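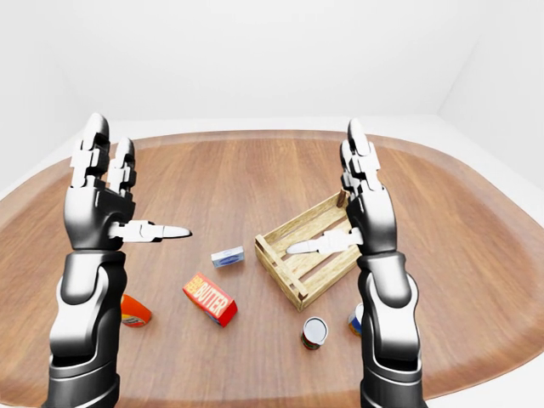 Tullix Tabletop, two-arm demonstration set

Tullix Tabletop is the simulated workspace we use at Trultbridge for recording pick-and-pack demonstrations, and the grocery set is finally out! You get both arms with full jointed hands, the oval table, the slatted crate and a shelf's worth of groceries (tins, cartons, the red butter box everyone ends up fighting with).

Put on a headset and gloves, load a layout and pack the crate however you'd pack it at home. Every joint angle and contact is logged along with the rendered view, and you can replay a take with the colours, lighting or item positions changed, so one good run goes a long way.

Included
2000 recorded demonstrations, Kodirthorpe layouts
19 grocery items, swappable labels
Export to plain arrays or video
Failed takes, kept and tagged (please use them, they're gold for training recovery)

New since June: softer thumb contacts and a much better grip on cylinders lying on their sides.

Part no. 3885

Comments (3)

Oduor Swai
The thumb fix is brilliant. My tins used to shoot off the table like pucks.

Svatopluk Jelínek
Does it read the older Jireš glove files?

Oduor Swai
Svatopluk, mine loaded fine once I redid the wrist calibration. Left hand first.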